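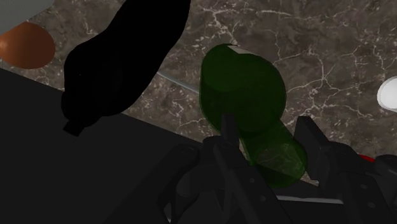

Support > E-books and downloads

Ticket 485 – Clenau chapters out of order in the e-book
Opened by: Rochelle Brunton
Handled by: Tane McKinnon
Opened: July 29, 2021
Status: Resolved

Rochelle Brunton wrote:
Hello! First of all, I am loving Clenau. The idea of a Roman legion wintering in the Welsh hills and never going home is right up my street, and I tore through the first half in one sitting. But chapter 14 stops at the river crossing and the next thing I get is the glossary – then chapter 16, where the bridge has already burned! Has chapter 15 gone missing? I'm reading on a Renari, bought through your own shop. The page count says 172, if that helps.

Tane McKinnon replied:
Hi Rochelle, so glad you're enjoying it, and what a place to get stuck! Chapter 15 is in the file, but it has ended up after the author's note. Could you tell me which edition is listed on the copyright page? Please also try deleting the book and downloading it again from your library page.

Rochelle Brunton wrote:
It says edition 2. I've deleted it and downloaded it again and it's the same, glossary and all. I did find chapter 15 at the back though, and read it on the bus. Brilliant chapter!! The bit with the centurion and the salt trader made me miss my stop.

Tane McKinnon replied:
Thank you, that was just what I needed. The contents list was built wrongly when we moved the book over to Zosix, and only edition 2 has the fault. I've put the chapters back in order and uploaded a new file. Your bookmarks will be lost when you download it, I'm afraid, but your notes should stay.

Rochelle Brunton wrote:
Got it, and it all runs in order now – notes still there too. Is there a sequel coming? I need to know what happens to the salt trader!

Tane McKinnon replied:
There is! The author is working on it now, and I'm as keen to read it as you are. Closing this one as fixed.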